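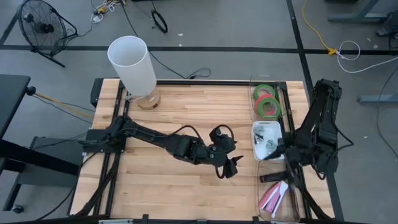 Desk sorting: bins, trays or drawers?

deskmoth
Okay, I am way too excited about this, but I finally have a system for the small stuff and I need to tell people who will care. Three open containers in a column down the right side of the table. Tape in the top one, little bits in a white tray in the middle, stapler in the bottom one. Everything I owned used to live in one drawer where the tape rolls ate the paper clips. Now I can reach over while I'm wrapping and just grab!

The clear ones are from Kiduson, the white tray was part of an old Naseo drawer set. They don't match and I don't care. Next question is labels. Yes or no?

papercrane_hal
No labels on clear bins. You can see the tape. I can see the tape! And I love a green and red tape pairing, very much my gift wrap colors.

tinroof
Going to be the grump here. Rolls of tape stacked on top of each other in a bin is how you end up digging. The red one is stuck in the middle with a green one on top of it, and red is always the one you want. Get a dowel or a tape rack and stand them up.

deskmoth
It's three rolls, tinroof. I can lift one roll.

tinroof
It's three rolls in March. Come back when it's December.

quiltbarn
Ha, I'm with both of you. I started with 2 rolls of washi and now I have close to a shoebox of it. But bins were fine for years before I needed the rack, and a rack takes up table space all the time. Bins you can stick on a shelf when you want to cut something big.

Also a whole bin for one stapler! I love it. Mine gets buried every single time, so giving it its own spot makes total sense to me.

papercrane_hal
Put the staples in with it though. I kept mine in a separate tin and spent half my life walking across the room. A box of 100 small ones fits under the stapler's nose in mine.

mossy_oak_4
Can we talk about the butcher block? I have been going back and forth on one for my craft table for months. The mix of honey and pale strips is so pretty, and the darker streaks keep it from looking like a floor sample. How do you treat it? I was looking at Falcão oil but the person at the store pushed a Jonusau wax.

deskmoth
Oil, then more oil -- mine drank up to five coats before it stopped looking thirsty. I never tried the wax. Tape residue comes off with a plastic scraper if you get it the same day.

tinroof
Wax is nicer to the touch but tape lifts it. I'd go oil on a table that sees tape. See, I can be helpful.

quiltbarn
What about the lamp? I had a tall white shade like that in the back corner and I kept working in my own shadow. I'm left-handed, so for me it had to move to the right.

deskmoth
Right-handed, so back left is perfect for me. Containers right, lamp left, and the middle stays free for paper. That was the big change, more than the bins. I did a whole stack of envelopes last night without moving one thing out of the way!

mossy_oak_4
Sold on the oil. And for the record I vote labels, but on the tray only, and only if you start mixing more little stuff in there.

tinroof
Divider for the tray before labels. Small pieces slide to one end and then it's a junk drawer with no lid.

deskmoth
Fine, a divider is a good idea. I've got some leftover cardboard and I'm going to try it tonight. No rack though!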